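Notes for my talk, Saturday, second slot after the coffee

Slide 1. Good morning. I teach children of nine and ten at Stitcombe, and I want to speak about reading aloud after lunch. Please say the title slowly. Wait for the people at the back.

Slide 2. Why after lunch? My class came in noisy and it took us 25 minutes to begin maths. I tried a quiet game and I tried music. Then I simply opened a book and read with a normal voice. I didn't ask for silence.

Slide 3. How we do it. I read two short chapters. The children may draw, but they may not talk. There are no questions at the end and no worksheet. (Pause. Some teachers will not like this. Let them write it down.)
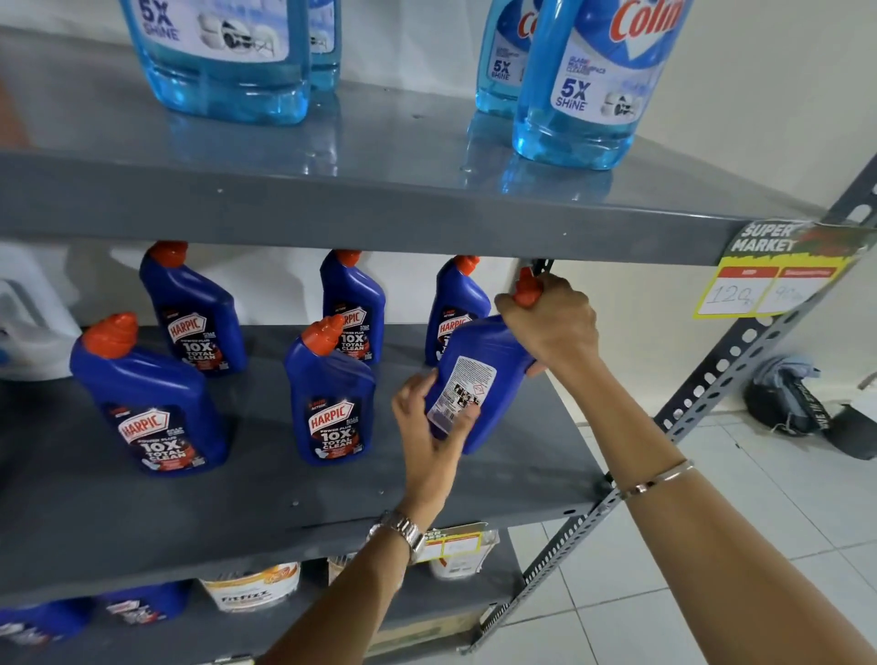
Malsha Mondal wrote to me after the spring meeting that without any questions she could not know who had listened. Her own class tells the chapter again in pairs, one minute each, and she walks between the tables. I tried her way in May and I have kept it for Mondays.

Slide 4. Choosing the book. Read the first 800 words alone, at home, with your mouth and not only your eyes. If you get tired of the sentences, the class will too. Show the three covers. Mention that Tolera Tufa lends me his old copies.

Slide 5. Children who are new to English. Give them the names of the characters on a card before you start. Speak about my own first year here only if there is time.

Questions until the bell. The book list is on the chair by the door.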